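Light wood desktops for seed sorting, yes or no?

pravulard_beans
Spring swap is coming up in March and I have 538 packets to fill, so I finally cleared a proper surface! Pale top, lots of grain. My worry is small pale seed (lettuce, some peppers) vanishing on it. 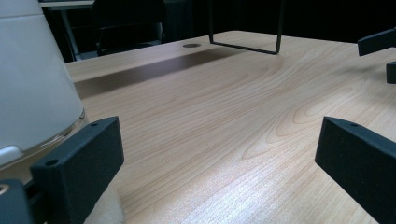 Ladow Seed Savers Club, Swap Table Board

mossyboots
Ooh, pretty grain! But yes, lettuce will disappear on that. I use a dark cafeteria tray for anything tiny and it's so much faster. Also plug the cable hole at the back or your tomatoes will find it.

wei_street_plot
Disagree on trays. The lip gets in the way when you're scooping, and I spill more than I save. A sheet of blue construction paper, folded down the middle, pours straight into the packet. I did 8 kinds of lettuce that way last night and loved every minute.

mossyboots
Paper slides all over the place! One sneeze and you've got mixed greens.

wei_street_plot
Tape, my friend. Tape!!
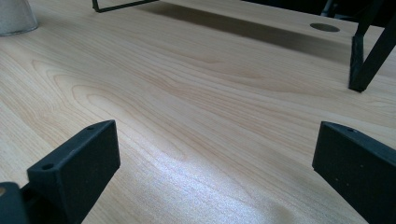
stomura, Seed Library Coordinator

Love this thread. I'm with the paper crowd for lettuce, but beans can go right on the bare table, no question. Please do 2 things for the swap: write the harvest year on every packet, and keep your squash separate unless you hand-pollinated. We can take up to 1000 packets this time, so bring the odd stuff too. I'm dying to try somebody's purple carrots.

pravulard_beans
Blue paper it is, and I'm bringing purple carrots!

mossyboots
Still team tray. Save me some carrots.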